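How do I keep the small trash can from smelling between pickups?
Posted in Home & Kitchen, Diststead Neighbors

Ismail El Khatib
We moved to Diststead in April and I love the place, but pickup is only every 2 weeks! Our little can has no lid, and by day five or so the whole room knows what we had for dinner. I've tried scented bags (now it smells like lavender AND onions). Is there a trick that doesn't involve buying a giant new can?

Tahiri
Oh, I love this topic! Baking soda, but put it under the bag, straight on the bottom of the can. A couple of spoonfuls is plenty, and you swap it when you wash the can. The other big one for me was freezing the smelly stuff – shrimp shells, chicken skin, melon rinds – in an old bread bag until the night before pickup. I felt silly the first time and now I'd never go back! 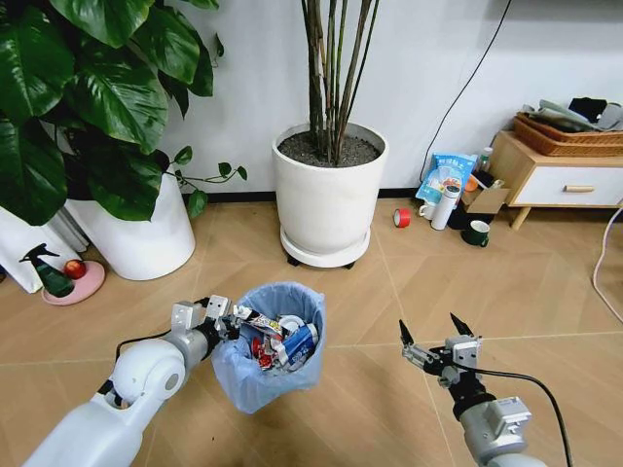

Wrappers and cartons smell too if there's milk or sauce left in them, so give those a quick rinse and let them drain before you toss them. And wash the can itself! Hot water, dish soap, a splash of white vinegar, then dry it outside in the sun if you can. Mine gets done once a month and the difference is wonderful.

Firier608
take it out more

Pemix
Agree with Tahiri on the freezer. I'd add a sheet of newspaper folded at the bottom of the bag to soak up drips, it works great. Coffee grounds are good too, but let them dry first or they go moldy (ask me how I know). If you compost, the county drop-off takes food scraps on Saturdays.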